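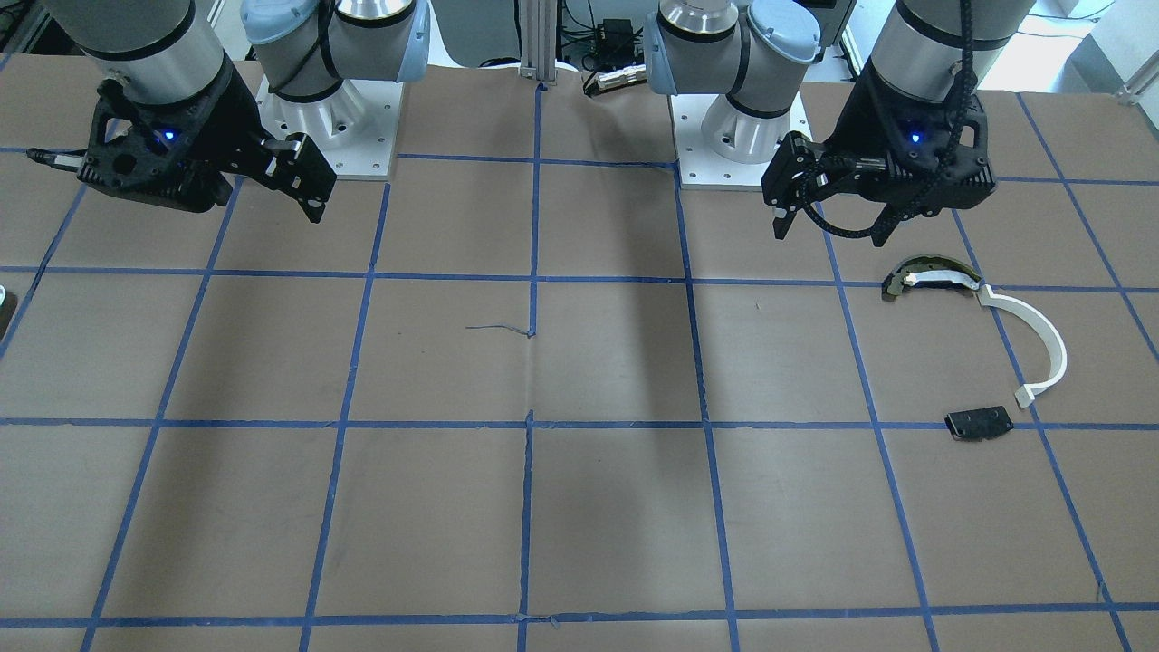 Two-arm station with taped grid, parts of the strap assembly at right.

Driltano project, method review
Minutes, February 24, 2019

Present: Lamduan Kamolrat (chair), Nipon Thongsuk, Prapai Duangkaew, Ka-ming Tsao (minutes)
Apologies: Wiroj Kaewkla

1. Minutes of the last meeting were accepted with one correction to item 4 (Nipon's name was missing).

2. Start positions. Prapai reported on the change from free placement to placement by grid cell. Operators now write down the cell before each episode and start with both grippers empty. She has 56 episodes logged this way and wants 1,000 before any training run. Lamduan agreed.

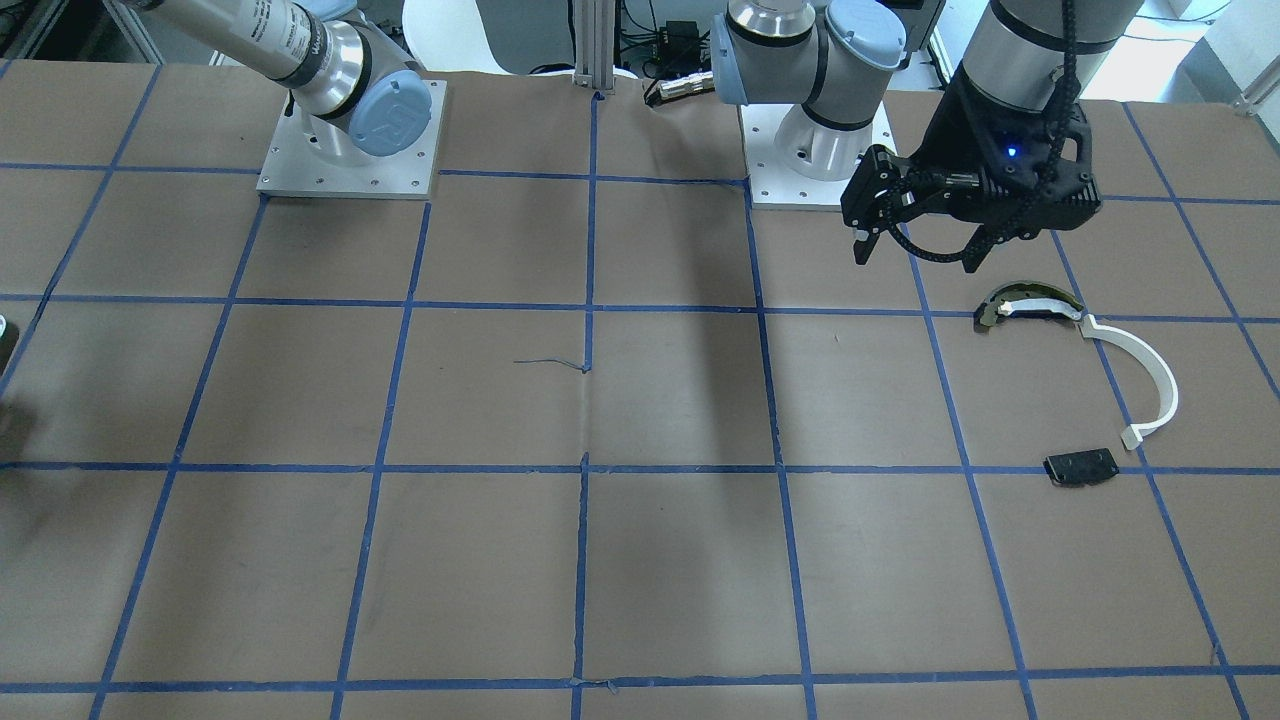
Nipon asked what to record when a part lies across a tape line, as the strap often does. Agreed: write down both cells, larger share first. The tape is laid by hand, so cell names are labels only — nobody should use them as measurements.

3. Shadows. Ka-ming thinks the arm shadow on the paper may affect the part detector. No test has been done. He will run the same layouts under 2 lighting setups and compare.

4. Target. The plan asks for 3,000 episodes by April. Nipon considers this too high with one station. Left open until Wiroj is back.

Actions
Prapai: update the log sheet for two-cell entries.
Ka-ming: lighting comparison.
Lamduan: ask Wiroj about the April target.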